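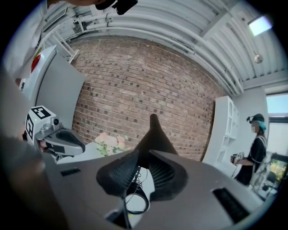
*Cable on a white surface, my nemesis in every room.*

I've had the Skoselham desk lamp for four months now, the tall one with the weighted foot and the dimmer you turn with your thumb, and I keep getting asked about it, so let's do this properly. I bought mine with my own money from Shahbazi, the lighting place by the station (they had it for 43, down from a price I've happily forgotten), and I carried it home on the bus in a box that was much too big for it.

First, the light! I do a lot of mending in the evening, mostly dark wool and the odd pair of black jeans, and my old lamp made every stitch look the same. With the Skoselham I can see the weave. The light is warm at the low end and gets cleaner as you turn it up, and I leave it somewhere past the middle most of the time. Full power is too much for me after dinner, but my neighbor Neelam Bansal paints miniatures and she borrowed it for a weekend and had it on full the whole time. She gave it back very slowly.

The dimmer is lovely to use. It's smooth, no clicks, and it remembers where you left it, so I can slap the thing on with a hand full of pins and not get blasted. There's a tiny hum in the bottom bit of the range if the room is really quiet – I only notice it when the radio's off. Kuldeep Malhotra, who I sew with on Thursday nights, can't hear it at all and thinks I'm making it up.

Now the head. It tilts, it swivels, and it stays where you put it, which my last two lamps did for maybe a season before they started bowing like tired sunflowers. The joint does get stiff if you haven't moved it in a while. I hold the stem with one hand and turn with the other and it's fine. The shade gets warm but I've never had to snatch my fingers away.

Putting it together took me 36 minutes, and I blame the leaflet. Step 2 shows the stem going in from the wrong side! If you buy one, feed the wire through first, then screw the foot on, then put the felt pad on last (I put the felt on early and had to peel it off again, and it has never sat flat since).

And then there's the cord. Oh, the cord. It's long, which I asked for, and it's stubborn, which I didn't. It came folded so tightly that it kept its kinks for weeks, and whatever I do with it, it slides forward and ends up in my lap. I tried the little sticky clips from Zirden and they held until the first hot day. What works for me is a hook-and-loop tie around the slack and the rest dropped straight down behind the desk. If your desk has a hole for wires, use it, please, and check the plug fits through before you've tied everything up neatly. Mine didn't.
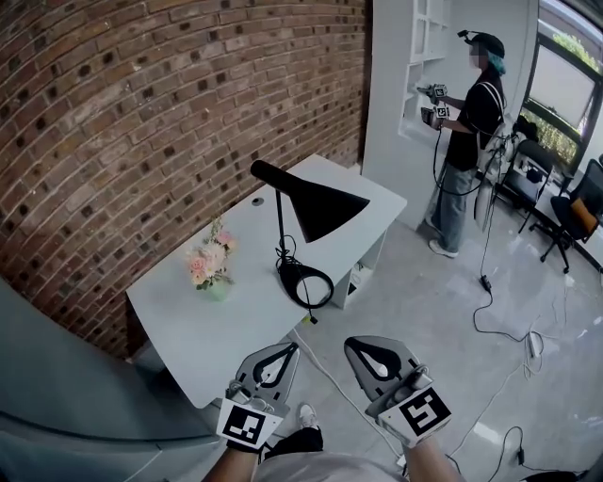 *Big cone shade, ring-shaped base, fake flowers for company. A good look against brick.*

I should say something about looks, as that's half of why anybody buys a lamp. I love a big cone shade. It keeps the light on the table and out of my eyes, and it looks like it means business. Black shows dust, though, and the Skoselham's finish shows thumbprints too, so I go over mine with a dry sock whenever I remember.

I did try the Jusier before this one, the clamp-on everybody seems to have. It's cheaper and it takes up no table at all, and if you've got a tiny desk I'd go for that one without a second thought. But the clamp chewed a dent in my table edge, and the light was a bit blue for my taste. Satish Nishad has my old one now and uses it over his seedlings, where it's doing great.

A few people wanted to know about bulbs. You can change it yourself, it's the ordinary screw kind, and I've had a spare in the drawer since week one that I haven't needed. The switch is on the cord on the older model, by the way, so check which one you're getting if you buy used.

Would I buy it again? Yes, at that price. At full price I'd want a better leaflet and a softer cord. I'm off to look for a second one for the bedroom, and Shahbazi say they're getting the green in June.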